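3.2 Morning routines and the shared cup

One of the real pleasures of this study was finding out how much households have to say about washing up. We sent the Wovness diary booklet to 300 homes in the Ganska district in July, expecting short answers about who washes and who dries. What came back was far richer! Of the booklets returned, 146 had extra pages tucked in, many of them about a single mug and where it had to live.

The strongest pattern was attachment to place. People would put up with an unfamiliar plate, but a mug on the wrong shelf could unsettle a whole breakfast. The Sheehan scale of domestic order (our Appendix B) treats cups and plates as one class of object, and we now think that is a mistake.
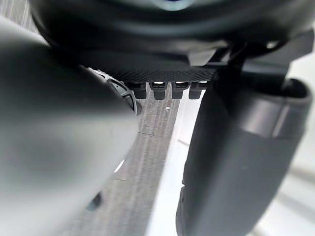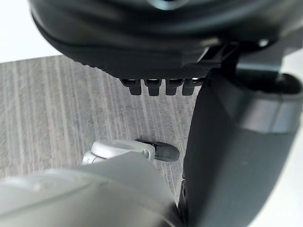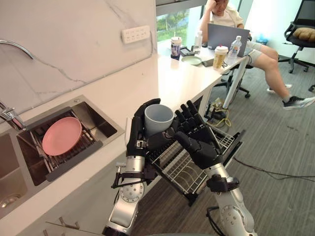
Figure 4. The last of the three images shows a light gray mug above a pulled-out wire dish rack.

One reader of the draft, writing from Sastent, disagreed with us about shelves: "In my house the mug never reaches a shelf. It goes from the rack to the kettle and back again, all week, and your diary had no box for that." The same reader asked whether we had confused storage with rest.

It is a wonderful objection, and we went back to the booklets with it in hand. Several entries we had coded as "not put away" describe a rack that serves as the mug's permanent home. We have recoded these as a category of their own, and Table 5 gives the revised totals.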